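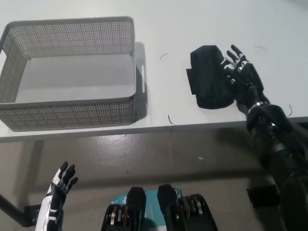
7 April 2024

Textile bench, basket trial continued. Carrying over from the loose sheets, which are now in the back pocket of the binder.

**Purpose.** Decide whether the mesh baskets can replace the solid gray totes for sorting small folded goods at Dorville. The totes hold lint in the corners and have to be wiped between lots. Mesh should shed most of it. The open questions are snagging, rim height and how much fabric the handle slots let through.

**Setup**

- White table, basket at the left, front side close to the table edge. Mesh basket, solid rim, slot in the short side.
- Black goods only for this series. Lint and stray threads show up best as dark on white, and the black lot is the one Girnness complained about.
- One piece on the table at a time, folded, laid flat to the right of the basket.
- Table wiped before the first piece, then left alone until the end of the run so that whatever comes off can be picked up and looked at.

**Folding**

Went back to the short fold: halves, halves again, then thirds across the bulk. The long fold from the August series gave a flatter piece but it opened up when lifted by one end. The short fold is thicker in the middle and tends to leave a flap out on one side. I had been tucking the flap under. Stopped doing that partway through, as the tuck adds a step and the piece holds its shape without it as long as it is lifted with the flap trailing.

Flap toward the basket is the better orientation. With the flap on the far side it catches on the rim on the way in and the top layer peels back. Should go on the bench card.

**Snagging**

214 placements into the basket, 6 snags. By location:

| Location | Snags |
|---|---|
| Rim, long side | 1 |
| Handle slot | 4 |
| Mesh wall | 1 |
| Basket floor | 0 |

The mesh holes are too fine to take a corner of cloth. The single wall snag was a loose thread end, and it pulled free without damage. The slot is the real problem. Its lower edge is rougher than the upper, which can be felt with a fingernail but is hard to see. Ran a strip of Nimden edge tape along the lower edge of one slot after the fourth snag and had none there for the rest of the run. The rest of the run was short, so no conclusion yet.

The alternative is to turn the basket so the slot faces away from the incoming side. Costs nothing, but people will put it down whichever way it comes off the stack, so the tape is preferred if it survives washing.

**Shedding**

Curved dark strands on the white top. Under the loupe a strand can be told from a hair easily enough, but by eye on the table they look alike, and some bits of fine wire off the old brush look the same again. Strands are to be lifted with tape and stuck to a card with the run number before anyone calls them fiber. The card from the August series is useless for comparison: no run numbers, and the two sides were mixed.

Suggest retiring the wire brush from this table altogether. It is due for replacement anyway and the rubber one does the job.

**Table and lighting**

Basket shadow falls to the right, across the strip where the cloth would go if it were set down close to the basket. The shadow is soft but makes it harder to find lint there. Leave a hand's width clear between basket and cloth. Moving the lamp was tried and only shifted the shadow to the front edge, where the sweepings end up.

White top is good for this work and poor for photographs of the gray basket. Leave it.

Floor in front of the table needs a sweep before each run. Light specks on the concrete, source not traced. They do not matter for black goods on the table, but a dropped piece collects them and then has to come out of the series.

**Capacity**

Not measured properly. Langat rates the basket for 1,000 wash cycles and we have put nothing like that on it. Dorville wants a figure for a throughput of 4,000 pieces per lot, and for that I need the count per basket with the short fold, stacked on edge and stacked flat. On edge looks better, but the first piece falls over unless something is behind it. A plain divider would fix that — check the offcuts bin before ordering.

**To do**

1. Tape the lower slot edge on the remaining baskets, wash, inspect.
2. Repeat the run with the slot facing away, no tape.
3. Count per basket, both stacking directions.
4. Rewrite bench card: short fold, flap toward basket, no tuck.
5. Rubber brush on this table, wire brush off it.
6. Loupe has a loose lens ring. Tighten or swap with the one from the cutting table.

Strand card for today is clipped to the inside cover, not yet sorted.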